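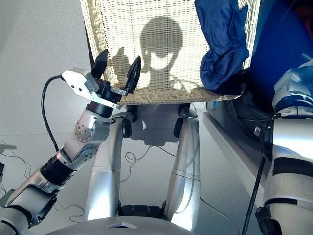 When does the night bus between Puvville and Bremgate start again?
The first bus leaves Puvville on 1 September 2018, at 18 minutes past midnight, from the stop in front of the old post office.

The line was stopped in February, when the company Carré gave back its contract. Since then, people who work late in Bremgate had to take a taxi or ask a colleague for a ride. The town council of Puvville discussed the matter in its spring meetings and then asked for new offers. Two companies answered, and the work was given to Flosmont, which already drives the school buses in the area.

The new line is a little different from the old one. It does not go any more through the center of Bremgate, where the main street is closed at night for the repair of the water pipes. The bus will use the river road instead and stop at the hospital, at the train station and at the market hall. The whole trip takes 75 minutes in one direction. The old line was faster, but it did not serve the hospital, and the nurses have asked for this stop during many years.

A single ticket costs 5 euros and can be bought from the driver, in cash or by card. Monthly passes for the day buses are also good at night, without extra payment. Children must travel with an adult. Bicycles are accepted if there is enough room, and the driver decides this at the stop. Dogs travel free but must be kept on a leash.

Flosmont says that the bus has 90 places, seated and standing together. It is one of the long vehicles which are used in the morning for the school line, so it may look too big for a night service. A smaller one was promised by the maker, but the delivery is late and the company could not give a new date. Passengers in a wheelchair can get on by the middle door, where there is a ramp.

Not everybody in Puvville is happy with the plan. Residents of the river road have written to the council about the noise, and they ask that the bus goes slowly between the bridge and the mill. The council has answered that the speed limit there will be lowered at night and that new signs are ordered. It has also promised to look again at the route when the street works in Bremgate are finished.

The timetable is hanging at all the stops and can be picked up on paper at the town hall, at the counter on the ground floor. On the nights before public holidays there will be a second bus, which leaves Bremgate from the train station after the arrival of the last train.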